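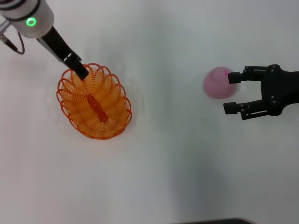
How to hand a sorting shift over to two robot arms without losing the people who used to do it

Step 1. Tell the packers before the arms are bolted down. At Halleck we told them after, and Hauwa Ekwueme found out from the delivery driver.

Step 2. Start with one soft item and one basket. Management will want all 2000 product lines by October. Smile and put one item on the table.

Step 3. Let a packer write the pick list. Lutz Kettler wrote ours from his desk and had the gift baskets filled upside down, on paper at least.

Step 4. Clear the table between runs. Anything left lying in reach becomes part of the job.

Step 5. Give one person per shift the right to stop the cell, and don't ask them to fill in a form first. Our form had nine boxes - it now has none.

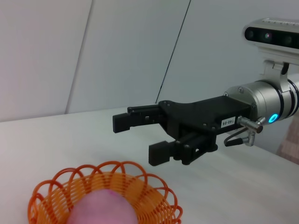 Who looks after the cell once it's running?
The packers do, after five days of training with Leonie Engelhardt, and the pay grade goes up with it. Get that second part in writing.

Step 6. Rewrite the job descriptions. Ours still said "fast hands" on 31st January, when the job was mostly watching, refilling and swearing at a tablet.

Step 7. Keep one bench for packing by hand. Heike Kuhlmann runs ours and has a waiting list.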